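Module Automatisation, séance de mars – Budgéter un poste de préhension

3.2 Périmètre de la dépense

Le prix du bras ne suffit pas à établir un budget. Pour le poste étudié en TD (site de Pelska), le chiffrage se fait en base 100 sur le coût total installé : le bras et son contrôleur en représentent 74, le préhenseur 11, le reste va à l'intégration et à la mise en service. Les consommables relèvent de l'exploitation et non de l'investissement.

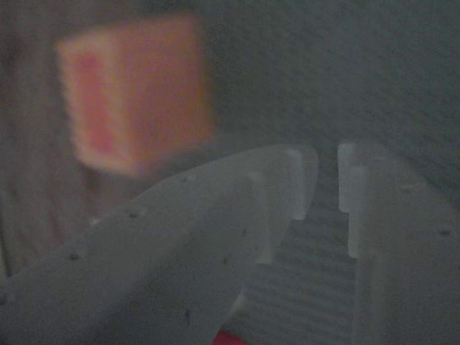
Faut-il acheter les doigts de préhension avec le bras ? On les commande sur une ligne séparée, une fois les pièces à saisir arrêtées, avec un jeu de rechange.

3.3 Comparaison des offres

Deux devis sont fournis en annexe, Nellent et Pearce. Nellent inclut la bride d'adaptation, Pearce la facture à part – à réintégrer avant toute comparaison. Le module de vision Ollow est en option dans les deux cas.

Prévoir roughly 400 heures de production avant la première révision, soit environ un trimestre en une équipe.

À rendre : tableau de coûts sur cinq ans, hypothèses de cadence, date limite de commande. Les montants sont exprimés hors taxes.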